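The Laundry Project, Part 6

August 16, 2022

When I started this in July I told everyone at the workshop that I'd have a machine sorting my washing by the end of the month. People were very kind. One of them asked whether I'd considered sorting it by hand, and I've been avoiding his end of the bench ever since.

For those joining late, the plan is a hand-held gripper that I use to pick clothes out of a heap while a camera on top records what it's looking at. Once there are 1000 decent grabs on the disk, the arm (currently a box of parts under the stairs, known as Kakineck) is supposed to learn from them. I have 295. A fair number of those are me picking up the same sock.

Most of the past fortnight went on the jaws. The old pads came from a sheet of Brudevo rubber that was lovely to the touch and had all the grip of a buttered plate. I swapped them for blue textured ones, which meant drilling out the mounts, which meant finding out that I'd used two different screw lengths in the linkage. One side had been closing a hair before the other for weeks. I had blamed the software, and had written the software a stern comment to that effect, which I've now deleted.

With that sorted, I went back to piling clothes on the table and poking at them.
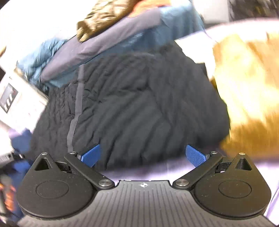

New pads, open wide, and the quilted one still to be dealt with.

Quilting is a pain. A T-shirt will bunch up if you give it a nudge, and then you have something to pinch. Padding just squashes down and springs back, so the jaws need to come in low and catch an edge or a decent crease. My best approach so far is to go for the hem, and I'm getting it one time in 6, a success rate I would not accept from a toaster.

The lighting also needs work. Anything yellow burns out to cream in the middle, and the white table isn't helping. I've asked on the Plisano forum about fixing the exposure and had two replies, one of which was about somebody's bread oven. A grey cloth over the table would probably do it. I own a grey cloth. It's in the wash.

Next job is the pivots, which want taking apart and a bit of grease, and then I'll put in another evening of grabs. The shared printer at Agyeman is booked out until the end of next week, so the redesigned housings will have to wait. If anyone has a spare spool of matt black they'd part with, I'm at the bench by the sink.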